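**Ticket 653 - Label printer on packing line drops every second job**

Status: Closed
Opened by: Lærke Oddsson, Penel stores
Assigned to: Majdi Obeidat
Priority: Normal
Opened: Friday, April 8, 2022

**Reported problem**

The Zimon label printer by the goods-in door prints the first label of a batch and then skips the next. The print queue shows both as done. It started after the office network switch was replaced. Restarting the printer clears it for a while, then it comes back. Single labels are fine.

**Log**

MO - Printed the built-in test page five times from the front panel. All came out. Ribbon and media sensor look all right, so leaving the hardware alone for now.

MO - Sent a batch of 17 labels from Lærke's PC. Nine printed. Sent the same batch over USB from my laptop and all 17 printed. Points to the network side or the driver on the print server.

MO - Checked the driver. Server has build 158, the stores PC has an older one. Updated the stores PC to match and rebooted. No change.

LO - Still skipping. We are writing the Ingvarsson pallet labels by hand, please can this be looked at before the afternoon collection.

MO - Found the printer's address was also inside the range the new switch hands out. Another device had picked up the same one. Moved the printer to a fixed address ending in 200, outside the range, and changed the port on the print server. Batch of 17 sent twice, all printed.

MO - The queue was marking jobs as done when they left the server, whether or not the printer had them. Turned on status replies for that port. If a job is lost now it should stay in the queue with an error.

LO - Ran the pallet labels and the returns labels. No gaps. Happy to close. 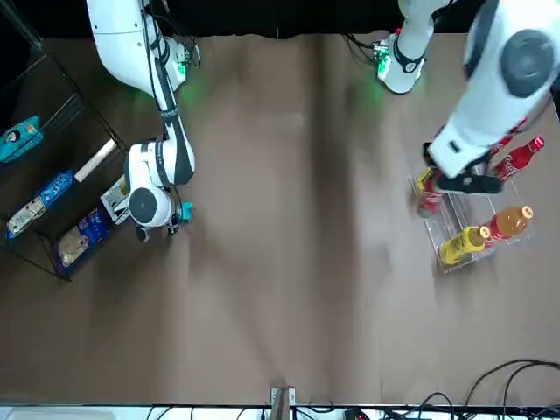

**Majdi Obeidat**
Site IT Support, Penel

**Closing notes**

- Cause: address conflict after the switch was replaced.
- Fix: fixed address for the printer, port updated on the print server, status replies on.
- The Skatier scanner dock in stores also has a hand-set address. Checked it, no conflict, but I have added it to the reserved list.
- Old port is still on the server under its old name. Ívar Bisgaard to delete it once the Ingvarsson order has gone out - please don't print to it.

If skipping returns, reopen this ticket and say how many labels were in the batch.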